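The arm on the other side of the bin
Notes for the Ratmont talk, Meinir Lloyd
Slot is 22 minutes including questions. Do not do the forklift story.

Opening

Say good afternoon. Wait for the lanyards to settle.

I run the returns floor at Dollby. If you have ever bought a washing-up brush, gone off it and sent it back, thank you, you paid for my kitchen.

We handle small household stuff, mostly one-offs. On an ordinary day 2765 items come in, and after a bank holiday it's more than 3000. Every one of them used to be picked out of a bin by a person, looked at, and put somewhere else. Now a share of them is picked out by an arm, and a person looks at what the arm has done. (Pause. Somebody usually laughs. If they don't, carry on.)

What we were promised

Read out the line from the Raudsepp proposal: "Staff will be released for higher-value activity." Ask the room what they think that was. Take two answers, no more, the last lot went on for ages.

At our place the higher-value activity was standing near the arm. For the first month we had a rota for it. Lertchai Jaidee was on that rota more than anyone and asked me whether he was being trained or punished. I said I'd check.

What the job is now

Three jobs changed and one was made up from scratch.

Pickers became what the org chart calls cell attendants. They fill the bins, clear the stops and decide when to give up on an item. Deciding when to give up turned out to be the skilled part, and it took us until June to pay for it.

Team leaders used to know who was having a bad morning by looking down the line. Now they have a dashboard that tells them the arm is having a bad morning. It's very detailed. It has no column for Lertchai.

The inspection bench got busier. People forget this when they draw the diagram. If you speed up one end of a room, the other end has to run.

The new job is bin mixing, so that awkward things don't all arrive together. It's done by hand by people who spent years picking, and they are good at it in a way we have completely failed to write down. We tried. The document is called Gurkutley Bin Guide version 4 and it says "use judgement" on every page.

The stops

In the first full month we logged 271 stops. Go slowly over this bit, it's what the finance people came for.

Supplier view: teething. Floor view, as given to me over tea: "it doesn't like bottles." Both went in the report. The second one was more use, and we changed how we load because of it.

Mention the noise. The old line had a radio and an argument going at all times. You can't chat across a guard in the same way, and two people told me in their exit interviews that they missed the arguing. I would budget for that if I knew which code to put it under.

What I'd do again

Let the pickers name the fault codes. We had E-something for everything until Lertchai relabelled the lot. "Sulking" is now an official category and everybody knows what to do about it.

Put the pay conversation before the delivery date. We did it after. Don't do it after.

Last slide

Leave this one up and stop talking for a few seconds. It's the work as it is: a grey bin, a KUKA arm reaching in with its gripper down by a green sponge, a clear bottle with a blue cap over on the left, and a purple and white brush-like thing lower down. I used to have a slide of a glowing blue brain here. Ask them which of these things they'd go for first, then ask how they decided.

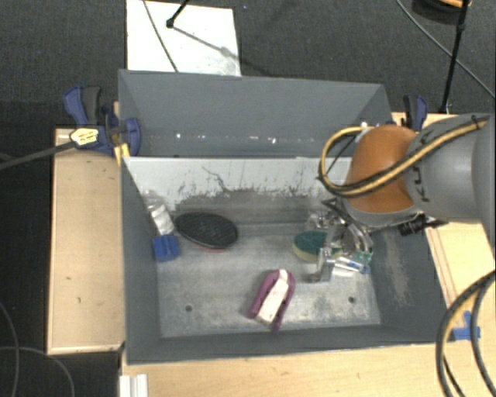

Questions

If asked how many jobs went: none were cut, five people left and we replaced three of them. Say it exactly like that, don't soften it.

If asked whether I'd buy it again: yes, with a radio.

If asked about the forklift: no.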